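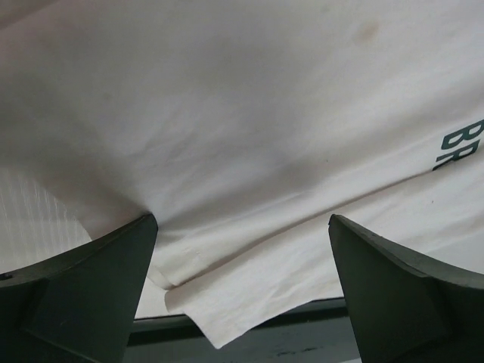

About Us

Hi, and welcome to Otness! We make one thing, a laundry-folding kit called Osa, and I've spent more of my life than I planned thinking about T-shirts because of it.

I started the company after years of running the back end of a small linen service, where folding was the job that ate every afternoon. Washing was easy, drying was easy, and then there was the heap. I kept looking for a machine that could deal with a heap (mixed sizes, inside out, sleeves everywhere) and all I found were machines that wanted each piece laid flat by hand first. So I talked a couple of friends into a rented unit on Wanska Street and we got going.

Osa comes with two dark, pointed gripper fingers, a wrist camera and our software, Kioko, which looks for hems and seams. Hems are the big thing for us! Get hold of a hem and the rest of the garment starts to make sense. Grab a random bit of the middle and you've got a ball of cloth and a long wait. Soft white fabric is still the hardest, by the way, as the folds are so pale that the camera has little to go on, and we practice on it a lot.

What can you expect? On everyday tees and small towels, Osa gets 94 out of every hundred folded well enough that I'd put them on a shelf. The rest go in a bin for a person to sort out. Fitted sheets, no. Please stop asking me about fitted sheets (I'm kidding, keep asking, we're working on it).

We're a team of 15 now and we've set up 40 kits so far, mostly in small laundries, plus a few hotels and one very patient print shop. Every kit comes with a 30 day trial, and one of us comes out to set it up and stays until your staff are happy running it.

If you'd like to see Osa at work, bring a bag of your own laundry to the shop. Mornings are best, and there's free parking around back.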